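Trilok Jaiswal talks the way some people cook, adding a little more of everything until the pot is full. I had asked for half an hour. We were still at his table when the tea had gone cold twice over.

He grew up above his mother's hair oil business, Rana, which started in the back kitchen and never really left it. "People think oil is a beauty thing," he told me. "In our house it was a family thing. You sat down on the floor, your grandmother sat behind you, and you heard all the news."

His own small company, Sollum, makes just two oils, one with sesame and one with coconut. The first batch was 100 bottles, and he gave nearly all of them away – to neighbors, to cousins, to the man who fixed his car. "My mother was horrified! She said, you have opened a charity."

I asked what he tells customers who want quick results. He laughed for a good long while. "I tell them to be patient and to use less. Everybody uses too much. Warm a spoonful in your hands and start at the scalp."

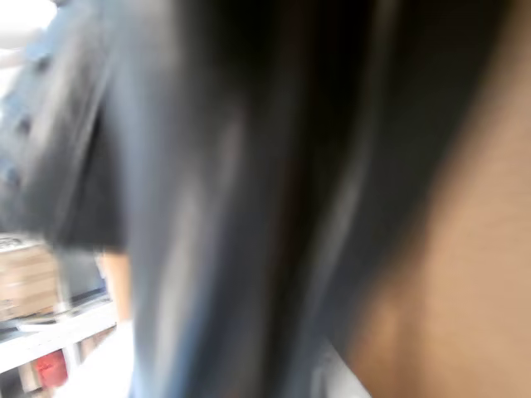 Oiling, he says, is mostly about time, and he worries that we have stopped giving each other any. His daughters are grown now and live far away, but when they come home they still sit down in front of him without being asked. Long, dark hair falling past the neck, with that bluish-grey shine where the light runs down it, is what he pictures when he thinks of his mother at her window in the evenings. "She did mine until I was 12 and I complained every single week," he said. "Now I would pay anything."

A third oil is planned for February. He hasn't settled on a name, and his daughters have already turned down four.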